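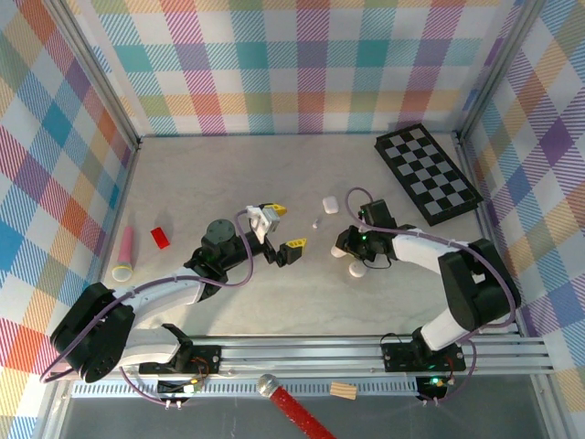

Two arms, one rail: keeping the Sernton cell honest
Speaker notes, Odair Fagundes, Jan 2, 2019

Open with the complaint. Vastine's sales deck says the cell "looks after itself." Ask for a show of hands from anyone who owns one. Wait.

Finger pads first. They wear, and the software has no idea. Scuffed pads still close, still report a grip, and then you spend a morning blaming calibration. My rule is to look at the pads before opening the laptop. It's a dull rule and I have yet to see the auto-tune beat it. 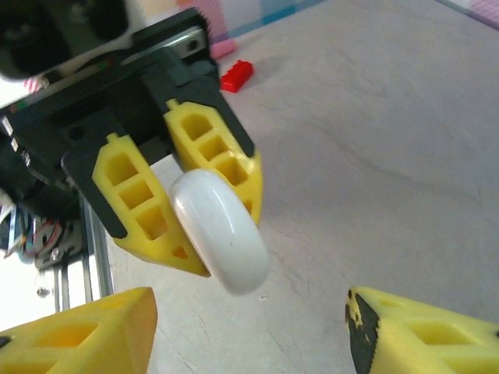 White part held between the yellow fingers, seen from the other arm's wrist.

Pause here for pad questions. If somebody brings up the 856 number from the brochure, say I asked how they measured a pad's life and got no answer.

Next, alignment. Bring the grippers face to face over the table and compare the tips by eye. We do this every 49 shifts. Queiroz would like it done half as often - fine, but I want to see their log. 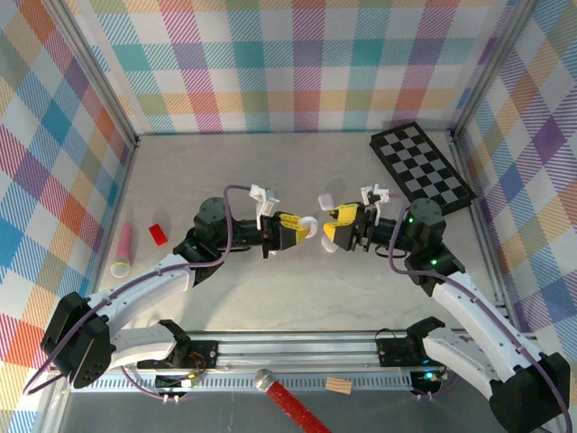
Page 3

Cables. Both arms carry a purple one along the links. Move each joint slowly by hand with the power off and watch the loop at the wrist. If it pulls tight, give it slack at the clip. Don't add another tie. Drovell added 2 and tore a connector.

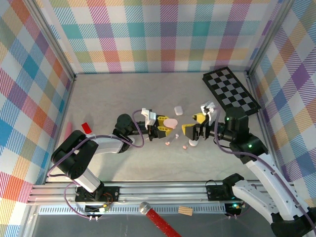
Same goes for the boards below the rail. A green light means there's power at the board and I wouldn't read more into it than that. Check that the plugs are seated, then run the slow cycle.

Skip the cost slide if we're behind. Questions.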